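The Planner

By February the planner had a name, which Huguette said was always the beginning of trouble. It was called Trakumer on paper, after the project that paid for it, but Oranuch Wongsuwan had started calling it Auntie, because it fretted so, and within a week everyone at Sorkmont was saying it too, even Samran, who disapproved of nicknames and of most things before lunch.

Auntie's job was to decide how two arms should move through a crowded place without knocking into each other or into anything else. She was very good at the arms. What she could not abide was clutter. Give her a bare floor and she would hand back a path in a moment, smooth as you like, but show her a shelf with things on it and she would dither, and throw away one plan after another, and finally report that there was no safe way to go anywhere at all.

"She has a point," said Tarcísio, who had grown up in a house with seven cousins and a piano.

Huguette Dhillon had written most of the code and felt about it as you might feel about a clever child who won't eat peas. She stayed on in the evenings with a flask of tea and the logs open, reading them from the top - she never could start in the middle, it seemed rude - and every night she came to the same place. The perception side would send across its cloud of points, the planner would wrap each lump of it in a box with a generous margin, and the boxes would swell and touch until the whole corner was one solid wall.
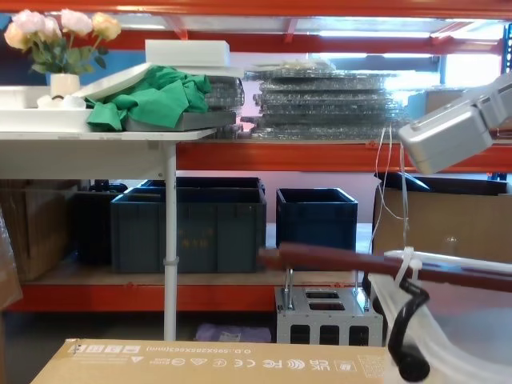 The corner by the orange shelving, roses and all.

It was the roses that gave it away in the end. Nattawut Phromma had been looking over her shoulder, eating a bun, and he asked why the vase was as big as a wardrobe. Huguette said it wasn't, it was a small vase. He pointed at the screen with what was left of the bun, and there it was, a great grey block standing over the end of the table, petals and leaves and a good deal of empty air all bundled up together and given 300 millimetres of breathing space on every side.

"Who set it to 300?" he asked.

She scrolled back through the history, rather slowly, and found her own initials. She had done it the winter before, on the afternoon of the Sosoto visit, when she had been so afraid of a bump in front of guests that she had made the whole world fat and soft and then gone home with a headache and forgotten.

"Well," said Nattawut kindly, "it was a long afternoon."

They brought it down to 80 and let the margin shrink further when the arms were moving slowly, which was Oranuch's idea, and a good one. Huguette typed it in and ran the corner again in simulation. Auntie thought. The little wheel went round. Then she offered 3 paths, neatly ranked, the first of them passing in front of the crates with room to spare, and Samran Chaiyaporn came across from his desk and looked at it for a long time with his arms folded.

"Run it again," he said, and pulled up a chair.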